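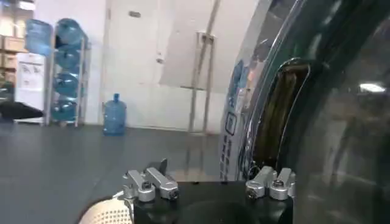

1/ Laundry thread, as promised to Iwona Gajewski, who has heard me go on about dryers since August and says I should tell everybody else for a change. So, hello everybody else! I've been getting to know the big front-loaders in our shared laundry room, and I have opinions.

2/ First one: small loads are fine. I used to save everything up until I could barely carry it down the hall, and then half of it came out creased anyway. Now I bring one basket, just the blue things or just the towels, and I get a cup of tea out of the wait as well – lovely.

3/ Look at the blue heap in the white basket, by the way. I shake every piece out before it goes in (sleeves especially, they love to knot themselves around everything), and I keep the basket near the dryer so a dropped sock doesn't end up on the floor. 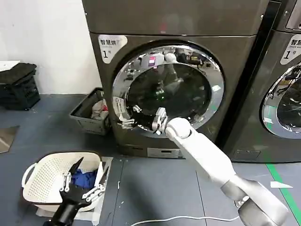

4/ Second one: open the door all the way and have a good look inside before you load. Konrad Domański once dried somebody else's scarf with his sheets and spent over 2 weeks trying to find the owner, bless him. He put up a note and everything!

Door wide open, number 1 on the label, and plenty of room in the drum.
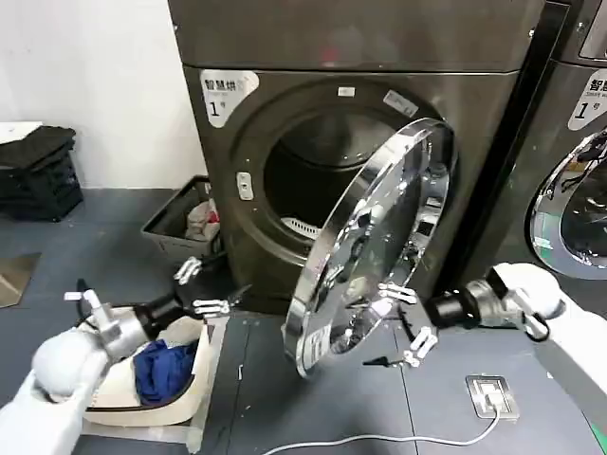 5/ Folding is next, and I'm afraid I have even more to say about that – fitted sheets, mostly. Send me your tricks in the meantime, I'm reading all the replies tonight.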